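Brendix Two-Arm Cloth Cell

The Brendix cell is a bench-mounted unit for research on handling clothes with two robot arms. It was built for the Sillo folding study at Wurberg and is supplied in the same form to outside labs.

Method

The Sillo method splits folding into two stages. In the first, the grippers look for an edge or corner that can be held between the fingertips. In the second, the cloth is spread and folded from that grip. Each stage has its own policy, trained on recorded arm motion and camera views. Earlier cloth work, some of it going back to 2002, mostly started from a garment already laid flat. The Sillo trials start from a basket.

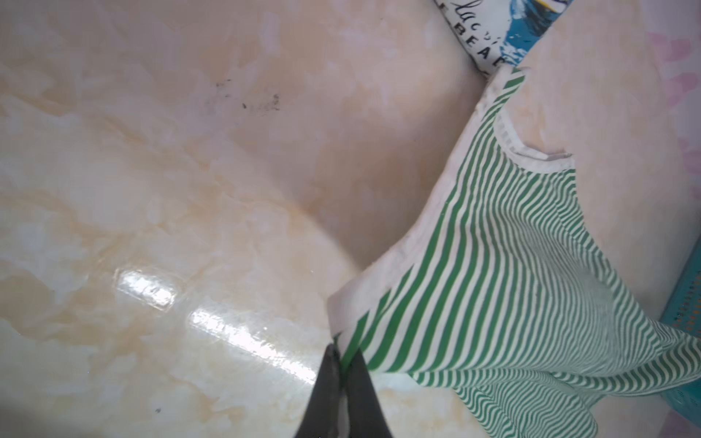
Grip choice is scored before the fold begins. A grip counts as good if the fingertips hold one layer, or a hem, with no second layer caught. Grips that fail this check are released and tried again, up to 8 times per garment. After that the trial is logged as a miss.

Layout

Both arms are fixed to one aluminum rail along the front of the cell and reach toward the back wall. Three sides are closed with patterned panels, and the floor has a light marbled finish. Panels can be swapped between runs – the study treats background as a test variable, and plain walls are one of the options on the order form.
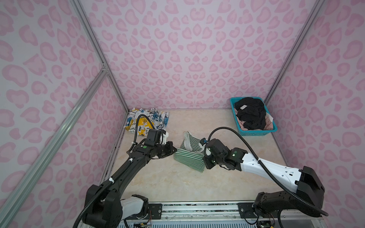 A fixed camera covers the floor, the basket and both arms. Each wrist carries its own small camera, set to keep the fingertips in view. Cables run in corrugated hose, with enough slack for the wrist to turn without pulling on the arm.

Printed cloth

Busy prints were included on purpose. Text and paint patterns bend with the folds, and a policy that relies on outline alone tends to mistake a print line for an edge.

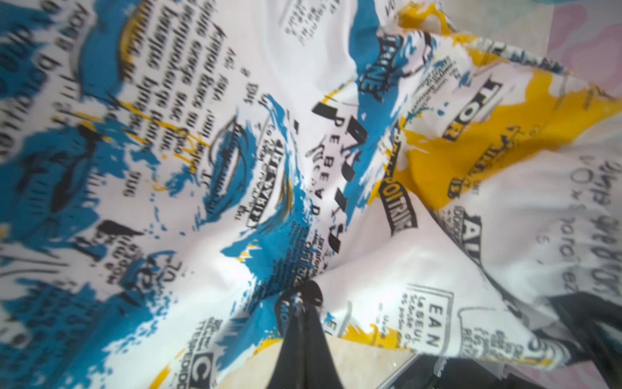
Wrist camera view: gripper finger gathering a garment printed in blue, yellow and black.

On printed garments, adding the wrist view cut the miss count from 16 to 10 over the same set of trials. On striped garments the change was small. The full tables are in the Sillo report, dated August 20, 2021.

Stacking

Folded pieces go to the back-left corner. Stack position is scored separately from fold quality, so a neat fold placed badly still shows up in the log.

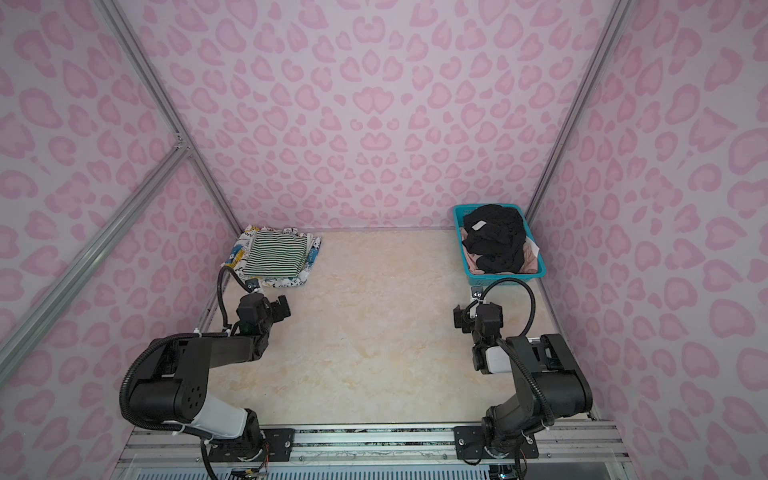 Dark garments remain the weak point. Wrist views of black cloth show little contrast at the hem, and a revised light setting is planned for September.

Supplied with the cell

Two arms with grippers
Front rail and mounting plates
Two wrist cameras and one fixed camera
Wall panels, three sides
Perforated basket
Sillo trial software and log viewer

Spare fingertips and panel sets are ordered through Barbieri. Garments are not included.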